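Keeping a Small Wet Bench in Order: Éabha Hanrahan on Racks, Beakers and Labels

Ginduron runs its color-mixing exercises on a plain white table with two clear racks and one beaker between them.

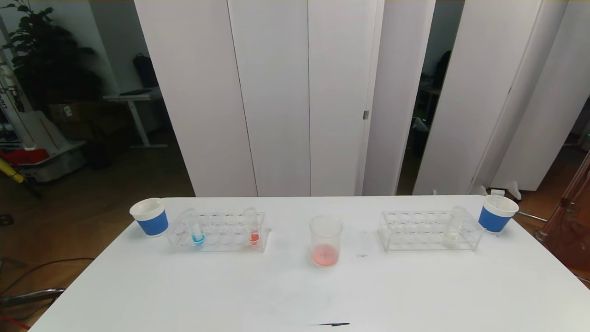 Why the layout starts with the racks

Éabha Hanrahan sets up the bench work at Ginduron and wrote the current version of the setup sheet, which came into use on 20th November. The sheet is two pages long. Most of the first page concerns where things stand before any liquid is poured.

"A rack on the left, a rack on the right, the beaker in the middle," she said. "If the beaker drifts to one side, people start reaching across a rack, and that is how tubes get knocked."

The racks are clear acrylic with two rows of round holes. Hanrahan prefers them to the coated wire type the group had before, on the grounds that the liquid level can be read through the side without lifting the tube. The drawback is scratching. She rinses them in lukewarm water with a little dish soap and lets them drain upside down. Alcohol wipes are not allowed on them. "Acrylic crazes. You get fine cracks around the holes, and after that you can't see a meniscus through it."

Tubes are spread out on purpose. The blue and the red-orange stand well apart in the left rack, and the faintly yellowish one has the right rack to itself. An empty tube is kept next to the blue.

"You want empty holes between colors," she said. "A drip from blue into yellow is a green tube, and then you have to make up the yellow again."

Working volumes

The exercises use food dye in tap water. Stock is mixed in batches of 766 milliliters, an awkward figure that comes from the bottle Hanrahan had on hand when she worked out the first recipe. She has not rounded it, as every dye quantity on the sheet was scaled to it. No tube gets more than 5 milliliters.

The pink in the beaker is kept shallow as well. According to Hanrahan, a shallow layer shows a change of shade sooner, and it can be carried to the sink without slopping. She rejected a proposal from Stanlow, the group that shares the stock cupboard, to fill beakers to the halfway line for better visibility.

Cups at the ends

A white cup with a blue band goes at each end of the table. Small plastic items belong in the cups when they are not in use. Clear plastic on a white top is hard to see, and Hanrahan asks people to run a flat hand over the surface before packing up.

"I have lost more clear plastic on white tables than anywhere else. A gray mat would fix it, but a mat changes how the dye looks, so we stay with white."

Marks on the top are dealt with at the end of a session. Dye comes off with a damp cloth if it is fresh. For older marks she uses baking soda paste, left on for 2 minutes and wiped without scrubbing. Anything that survives that is entered on the sheet with its position, so that the next person does not take it for a new spill.

The next revision of the sheet will add a line on tube storage. The cupboard holds 64 tubes, sorted by whether they have held dye.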